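Thirty Years on the Road with Other People's Clothes

I'd been meaning to sit down with Teodoro Samonte ever since I saw him sew a man into his pants. This was backstage in Gillton, years ago, when I was supposed to be reviewing the play and had wandered through the wrong door looking for a bathroom. The zipper had gone, the actor had a line coming up, and Teodoro was on his knees with a curved needle, humming. The actor made his entrance. I never did find the bathroom.

He's retired from touring now (mostly, we'll get to that) after 30 years running wardrobe for the Arkholm Players, a company that took drawing-room comedies and the occasional musical to just about every mid-sized town that had a stage and a coffee urn. If you grew up around here and your school made you see a play with a maid in it, chances are he ironed her apron.

I went over in January, in the middle of the afternoon, with a bag of almond cookies and a list of questions that I lost control of almost right away. He'd already eaten lunch and wanted to know if I had. I said yes. He made me soup anyway.

"You want to know about the glamour," he said, putting down the bowl. "There was a van. The heater in the van worked on one side. That's the glamour."

He learned to sew from an aunt who did alterations in her front room, and he's very firm that he didn't like it at first. He wanted to be a drummer! But he was the kid with the steady hands, so he was the one who got handed the hems. When the drumming didn't pan out he answered a card pinned up in a dry cleaner's window, and the card turned out to be the Players looking for someone who could press a tuxedo shirt and drive in snow.

"I could press the shirt," he said. "I lied about the snow."

We moved around the place as we talked, the way you do with people who can't sit still, and pretty soon we were on the subject of beds. Teodoro has strong opinions about beds. In his view every motel room in the country comes with a free worktable, and most people waste it by sleeping.

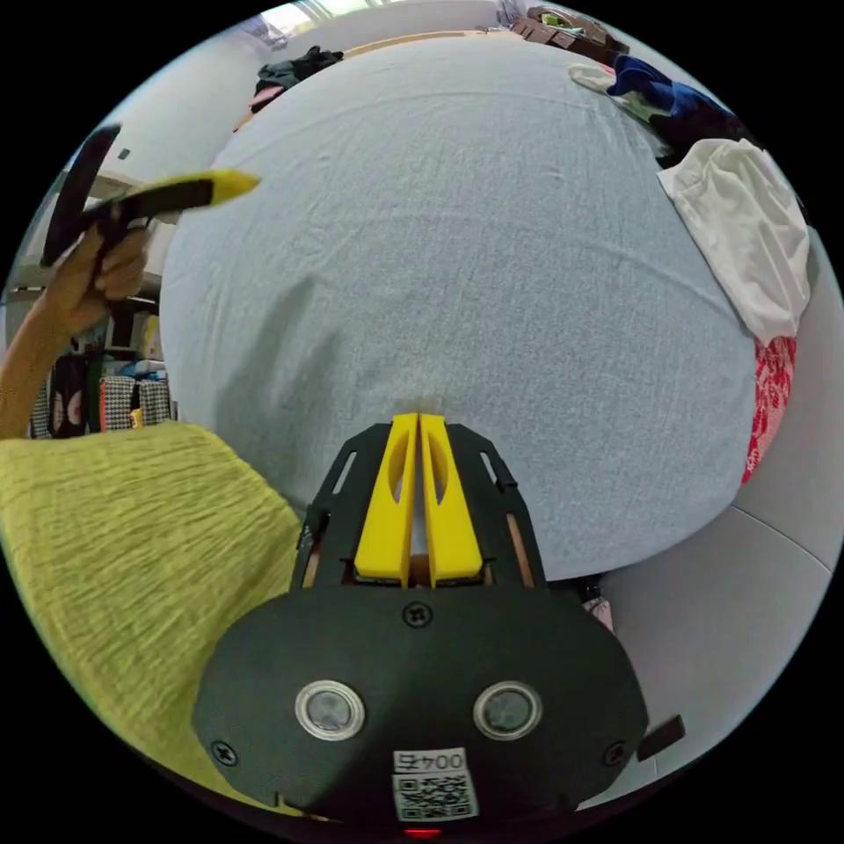 The bed is a table

"You don't need a shop," he told me. "You need a flat place that's bigger than a coat. What's bigger than a coat? A bed. You strip off the bedspread, you never trust a bedspread, and you pull the sheet tight and there's your table."

He prefers a plain sheet in a light color, so a dropped pin or a dark thread shows up. White is too harsh on the eyes late at night, he says, and anything with a pattern will drive you crazy when you're looking for a hook and eye. I'd never once thought about this and now I can't stop. I went home and looked at my own sheets, which have ferns on them. Useless.

On tour he had a whole evening routine. The curtain came down around 10, and the company went off to find whatever was open. Teodoro went back to the motel with the costumes over his arm, spread them out, and started at the neck. Collars first, then cuffs, then underarms (he was frank about the underarms, and I'll spare you), then buttons, then hems. He'd do the whole cast's shirts that way, and then he'd eat.

"The actors thought I was lonely," he said. "They'd knock on the door, Teo, come out, come have a pancake. I was having a wonderful time. I had the ball game on the radio."

I asked whether he ever fell asleep on top of the costumes. He looked at me like I'd asked if a surgeon ever took a nap on the patient. Then he admitted that yes, once, on a velvet cape, and he had the print of the braid on his cheek through breakfast.

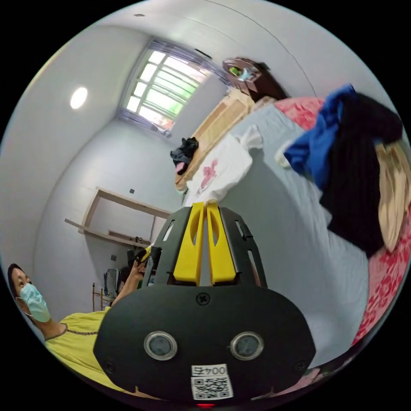
The pale blue-gray sheet on the bed.

What went wrong in Catacutan

Every touring person has one town they tell stories about, and for the Players it was Catacutan. They played it most winters. The theater had 545 seats and a single sink, and the sink was in the lobby, behind the popcorn.

"So if you want to wash a collar at intermission," Teodoro said, "you are washing it next to the audience. They're buying their candy and I'm there with the collar. A lady asked me for a small soda. What am I going to do? I gave her a small soda."

The famous disaster, though, was the year the costume trunks went one way and the company went the other. He tells it slowly, with a lot of hand movements. The trunks had been put on the wrong truck after a matinee and were headed for a bowling supply warehouse. The company was in Catacutan with a show to do that night and nothing to wear but what they'd come in. It was a play about a countess.

He had seven actors, one afternoon, and the contents of everybody's personal luggage. He had them all dump their suitcases out in his room, bed, chairs, floor, all of it, and he walked around it for a while without saying anything. (One of the actresses told me about this separately. She said it was like watching someone read.) Then he started picking. A bathrobe got turned inside out and belted for the countess. The butler wore somebody's funeral suit. The young lover had nothing decent at all, so he went on in a raincoat, buttoned to the chin, and played the whole evening as if he'd just come in or was just about to leave.

"And people liked it!" he said, still a little annoyed. "A man from the paper wrote that the raincoat was a bold choice. Thirty years I'm making beautiful waistcoats and he writes about the raincoat."

The trunks came back the next morning smelling of bowling shoes. He swears the smell stayed in the wool until spring.

What he kept and what he'd tell you to keep

I wanted some practical advice out of him, partly for readers and partly for me, as I'm a person with a chair that clothes live on. He was happy to help. He was also pretty strict.

His first rule is that you can't judge a piece of clothing on a hanger. On a hanger everything looks like it has a future. Lay it flat, under a decent light, and look at it from above, and you'll see the pulled seam and the shiny elbow right off. He does his own closet this way at the change of seasons. Everything comes out, everything gets laid down, and nothing goes back until he's had his hands on it.
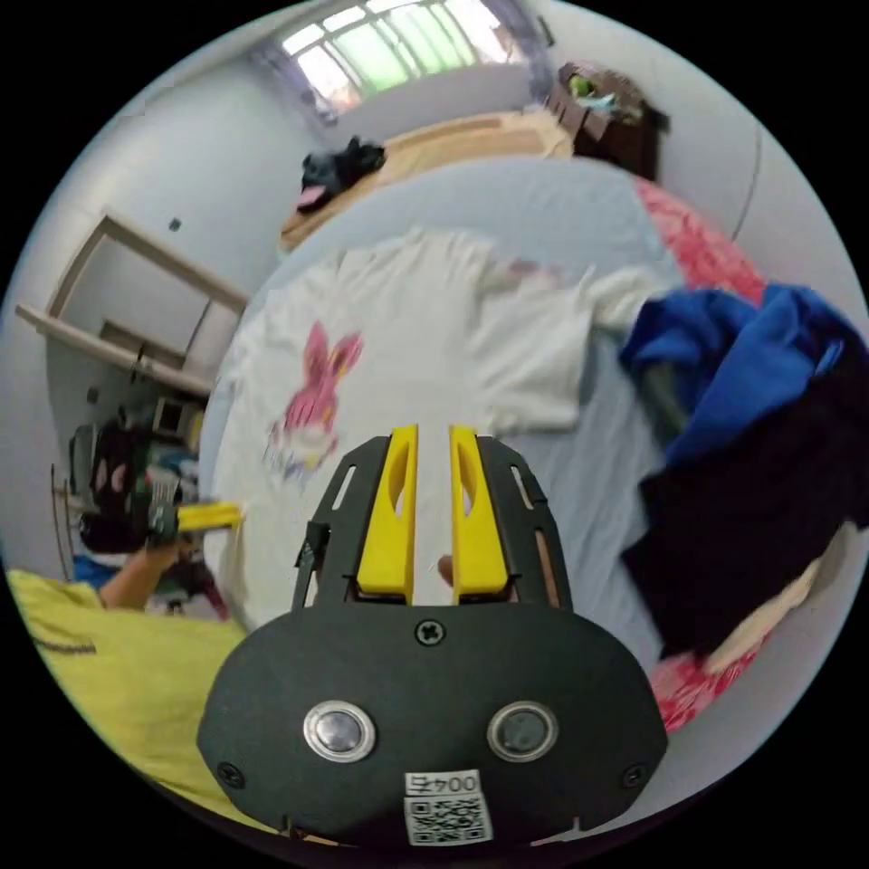
His second rule is about buttons, and he got quite worked up about it. You check them by tugging, every one, even on a new shirt. "Especially on a new shirt! The machine puts on a button like it's doing you a favor." He goes over them with a few stitches of his own before he wears anything out of the house, and he winds the thread around underneath so there's a little neck for the cloth to sit in. He showed me on my own cardigan. I didn't ask him to. It was the third one down and I hadn't known it was loose.

Third, stop washing things so much. Air them. He hung wool coats in motel bathrooms with the window open for decades and will tell anyone who listens that it beats the cleaner's. For stains he's tried everything, including a stuff called Wevex that came in a tin and that the old wardrobe mistress before him used on absolutely everything, from spilled gravy to greasepaint. He still has a tin with a bit left in the bottom. He won't use it. He says he just likes to open it and smell the year he started.

I asked if he misses it. He got up and rinsed the soup bowls, and I thought he wasn't going to answer.

"I miss the quick changes," he said from the sink. "It's dark, you're holding the sleeve open, and you hear them coming off the stage, running. And the arm goes right in. You don't see it, you feel it go in. I don't know what else is like that."

He doesn't miss the van.

As for the "mostly" retired, the Gillton high school is doing a musical this spring and the drama teacher called him up to ask one little question about petticoats. You can guess how that went. He's now got a cutting list on the refrigerator and a standing appointment with the remnant bin at the fabric store, and he's been teaching a couple of the sophomores to do a blind hem. One of them is good, he says. She hates it, just like he did.

When I left he handed me my coat, and then took it back, and turned up the bottom edge to look at the lining. He made a small noise. I'm dropping it off with him next week.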